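Okay so robotics club update, because I promised my sister I'd write one before the summer got away from me and it's already 4 July 2019!

If you're new here: I joined the evening club in Dultholm last December, knowing basically nothing except how to solder badly. We're a mixed bunch, a few students and a few of us who just like screws, and our project this year is a pair of small arms that we named Nakpan (Wanpen picked it, she won't tell us why). The goal is the sorting round at the Ruvow meet. You get three minutes to pick up odd little things from the table and put them in a box, and anything you drop is gone for good.

The driving is fine now. The gripping is what's been eating our evenings. Big chunky objects, no problem. Light, smooth little ones are a pain, and of course the rules say there will be some. Jintana Srithong, who did most of the finger design, printed one wide finger and one that narrows toward the tip, and I was sure that was a mistake until I had a go with them myself. You can sneak the skinny one in beside things!
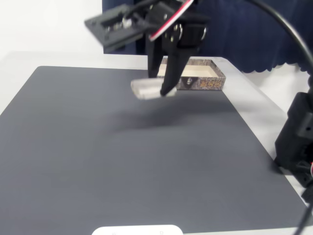

*Nakpan holding one of the small see-through pieces over the mat, box waiting at the back.*

We went through the whole practice set twice on our last night before the break, me on the controls and Wanpen with the stopwatch. My best score was 65, which I was thrilled with until Jintana sat down and beat it on her first try. Rude.

Things still on the list: the closing speed (I keep squeezing too late), some neater way of tying back the servo wires, and new finger pads. Wanpen wants to try cutting them out of an old bike inner tube — I'm all for it, I have a punctured one hanging in the garage.

We start up again in two weeks. If anyone reading has been to a Ruvow meet and knows whether you're allowed to bring your own mat, please leave me a comment, the rule sheet is no help at all.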